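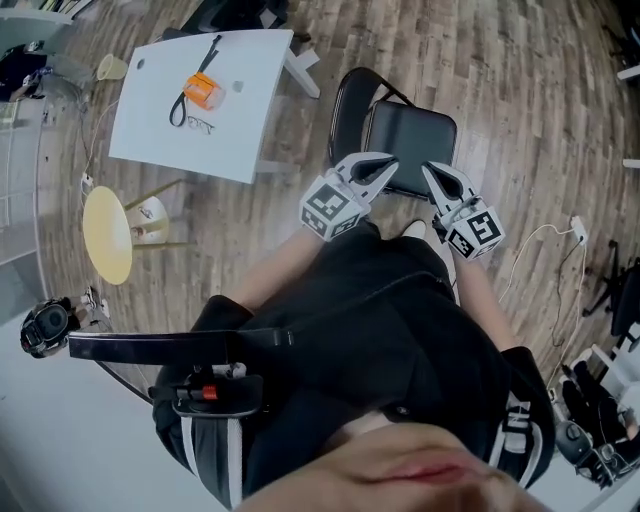 How does a robot learn to pick something up?

A person does the job first, many times over, and records each try. A computer then studies the recordings and works out which movements go with which views.

The tool for the recording is a hand-held gripper. A gripper is the part of a robot that does what your fingers do. A hand-held one has no arm behind it. You are the arm. The ones in this build have white plastic fingers with dark pads on the inside. You hold one in each hand, so the set is 2 grippers, left and right.

What the square patterns are for

Each gripper carries a white cube covered in black-and-white squares. These are called fiducial markers. "Fiducial" means something you can measure from. Every marker has its own pattern, a little like a name tag. A camera sees the pattern and the computer looks it up in a list. The computer already knows how big the real square is. If the square looks small, it is far away. If it looks squashed on one side, it is turned. From this the computer can calculate where the gripper is and which way it points.

A cube is used because it has several faces. When you turn your wrist, one face may go out of view, but another comes into view.

How the gripper is built

The Gekoteo gripper is our workshop's own design. The main parts are:

- two fingers
- a pad for the inside of each finger
- a handle with a trigger
- a spring
- a marker cube

The fingers are printed on a 3D printer. The printer melts plastic and lays it down in thin layers. One finger of our design takes 629 layers. The pads are glued on afterward. Smooth plastic slips, and a soft pad does not slip as easily. The spring opens the fingers when you let go of the trigger.

The cube is fitted last. It must not wobble. If the cube moves and the gripper does not, the computer will record a movement that never took place. We tighten the screws, shake the gripper, and check the cube again.

The strap

A chest strap can carry a camera, which leaves both hands free. The strap should be snug. A loose strap lets the camera swing, and a swinging camera makes blurred video. Blurred markers cannot be read.

How many tries?

For our first task, putting a sock in a box, the plan is 1,000 recordings. The sock starts in a different place each time. If it always started in the same place, the computer would learn only that place.

Some tries go wrong. The sock falls, or a hand covers a marker. Those recordings are labeled so that they can be sorted out later.

Try it yourself

You need paper, a black marker pen and a ruler. Draw a square and fill in some of the smaller squares inside it. Ask someone to hold it across the room and tilt it slowly. Close one eye. Say which edge is nearer to you. The nearer edge looks longer. A computer uses the same clue.

Comments

Roseta
Can the cube be made of cardboard?

Vakenness Workshop
For testing, yes. Cardboard bends, so the measurements will drift.

steyn_2
My daughter wants to know if left-handed people need a different gripper.

Vakenness Workshop
No. Both are built the same way.

Roseta
Thanks. We used a cereal box. Two of the faces came out crooked.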